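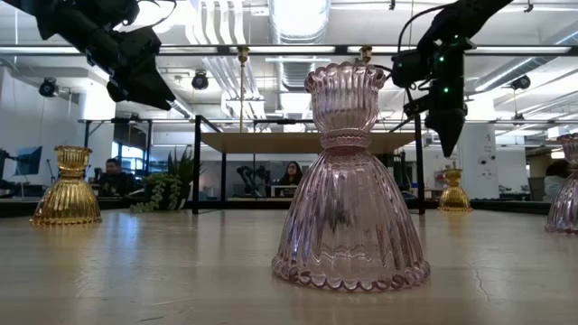
The night ferry to Skerau leaves at ten past nine, and Yanling Yuan had been on the quay since six because she could not bear to sit at home any longer. Forty years old and she had never once been on a boat! She had packed her grandmother's recipe book, two jumpers, a torch, and a pink glass candle holder with a fluted skirt and a crimped top, which she had rolled up in the thicker of the jumpers and then unrolled twice to check. It was for Haiyan Xiong, who had a smaller one in amber glass, the same bell shape, and who had written in November that it looked lonely.

Haiyan had gone out to the island to run the bakery and had stayed for the wind. That was how she put it in her letters. The wind on Skerau had names, she wrote, and you had to learn them or people thought you were rude. The Lamis came off the sea in the mornings and smelled of rope. The Kerkard came down from the hill and took your washing. There was a third one that old Braulio Carrillo swore by, but he was the only person who had ever felt it, and he wouldn't say where he'd been standing.

Yanling had read that letter so many times it had come apart at the folds.

The ferry was smaller than she'd hoped and louder than she'd feared. A man in a yellow coat took her ticket and told her to sit in the middle if she was the sort who got ill. She didn't know what sort she was. She sat in the middle for as long as it took to clear the harbour wall, and then she went straight up the steps to the deck, because who sits indoors on their first boat?

Oh, it was marvellous. It was freezing, and black as a cupboard, and the whole floor went up and came down again under her feet as if the sea were breathing in its sleep. The lights of the town shrank to a string and then to a smear. She held the rail with both hands and laughed out loud.

"First time?" said a voice beside her. It was a tall lad with his hood pulled tight round his face.

"Is it that plain?"

"Everyone else is downstairs." He let go of the rail to shake her hand, and grabbed it again rather fast. "Guoqing Han. I'm going home for the holidays. Well, I'm late for them."

He had been born on Skerau, so she asked him about the winds, all in a rush, the Lamis and the Kerkard and whether it was true about the washing. He said it was true. His aunt had lost a tablecloth in a gale and got it back in the spring, from a farmer, who had been using it on his table.

"And Braulio's wind?" said Yanling.

Guoqing looked out at the dark for a bit. "My gran used to say there was one you only got on the water. Halfway over, when it's blowing from the land and blowing from the island and the two of them meet. Warm, she said. She called it the Zou."

"Have you felt it?"

"I'm always downstairs," he said. "I'm the sort who gets ill."

He did look a bit green, now she came to notice. She gave him a ginger sweet from her coat pocket and had one herself. They stood there sucking ginger and saying nothing much while the boat went up and came down. Someone below was playing a mouth organ, badly, the same eight notes and then a stop.

Then the rail stopped humming under her gloves. Her hair, which had been flat across her face since the harbour, simply dropped. The air on her cheeks was soft, like the air when you open an oven to look at a loaf and close it again quickly. She could smell grass. There could not possibly have been grass!

She turned to Guoqing and found he had pushed his hood right back, and his mouth was open.

It lasted as long as it takes to say a short name. The cold came in again from the left and the whole boat shuddered and got on with things.

"Right," said Guoqing. "Right. We've got to tell Braulio."

"He'll want to know where we were standing," said Yanling.

They looked at each other. Ahead, very low down, a single light had come up out of the water, and then another one next to it, and she ran down the steps to get her bag.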